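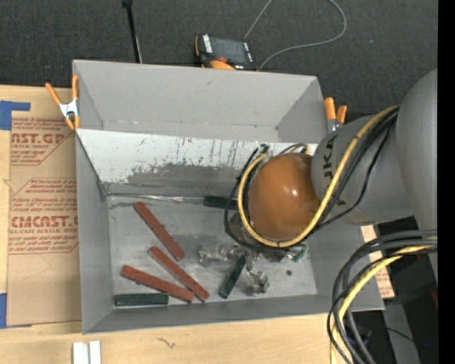

Diapo 1. Cellule de prélèvement en bac, bras engagé côté droit.

Bonjour à tous. Florin Cârstea, atelier de Skollstead. Je vais parler d'un seul défaut, celui du faisceau de câbles, et de l'arrêt qu'il a provoqué le 8 mai 2018.

Laisser la diapo affichée. Montrer la boucle du câble jaune autour du poignet, puis les câbles noirs qui l'accompagnent. Les barres rouges et vertes sont au fond du bac, les parois sont hautes : le bras doit descendre dedans avec son faisceau.

Les faits. Série de 2 493 prises prévue. À la prise 602, le bras descend vers un angle du bac, la boucle accroche le bord et le câble se tend. Pas d'arrêt immédiat : le seuil d'effort était réglé trop haut. Le bras continue sur 33 mm, le connecteur sort de son logement, la pince ne répond plus. Silviu Coman appuie sur l'arrêt d'urgence. Pas de blessé.

(Pause. Demander qui a déjà perdu un connecteur de cette façon.)

Causes retenues :
- longueur libre du câble trop grande au poignet
- trajectoires validées en simulation sans le faisceau
- seuil d'effort repris d'une autre cellule, celle de Cuncombe, où les bacs sont bas

Ce qu'on a changé. Trois points de fixation sur l'avant-bras, rotation du poignet limitée près des parois, seuil abaissé. Le faisceau est maintenant dans le modèle — grossièrement, sous forme de cylindre.

Reste ouvert : les faux arrêts, plus fréquents depuis la baisse du seuil. Silviu a les relevés, à voir avec lui après la séance.

Passer à la diapo 2, courbe d'effort.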